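Student Projects > Information Security > Fall Reports

Sorting the Bait: A Small Filter for Fake Delivery Notices

Our project began with a parcel that did not exist. In February a message went out to students on our campus mail system, claiming that Tarido Parcel was holding a package and needed a small customs fee. Plenty of us had ordered nothing and clicked anyway, which says something about how badly people want mail.

We set out to build a filter that flags this kind of message before anyone reads it. The program, called Teltetti, looks at three things: the sender's domain, the links in the body, and how much the text hurries the reader. Hurry was the hardest to score. Phishing emails are pushy, but so is the financial aid office.

Testing

We collected 44 messages, donated by classmates who forwarded them with comments we have left out of the appendix. Each was labeled by hand as fake or real before the filter saw it. Teltetti got nine wrong. Most of those were real shipping notices from Kuipers, a bookstore whose links pass through so many redirects that we started to doubt it ourselves.

The link check did most of the work. Fake messages showed one address in the text and sent the reader to another, often on a domain registered that same week. Spelling turned out to be a poor clue – the scammers now write better than we do.
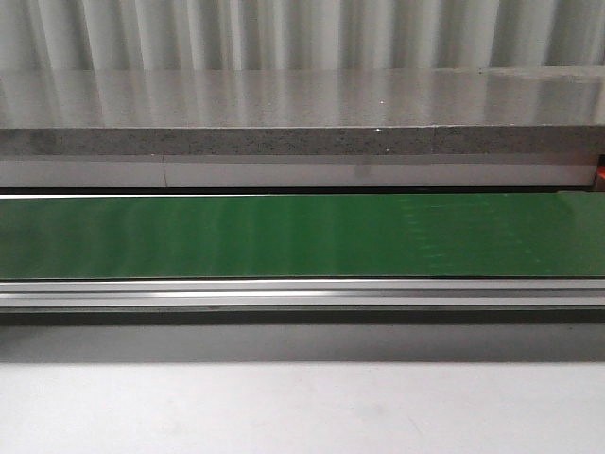 One tester wrote back that the warning banner scared her more than the scam did, and asked if it could say which link was bad instead of turning the whole message red. We made that change in the second version. It names the link and shows where it leads.

Limits

The sample is small and all in English. Teltetti also ignores attachments completely, so a fake invoice with a nasty file inside would get through with our blessing. The next group is welcome to that part. Our code is in the Grerkeck folder on the course drive, along with a settings file that should not be edited on a Friday.

Contact the course office | Back to top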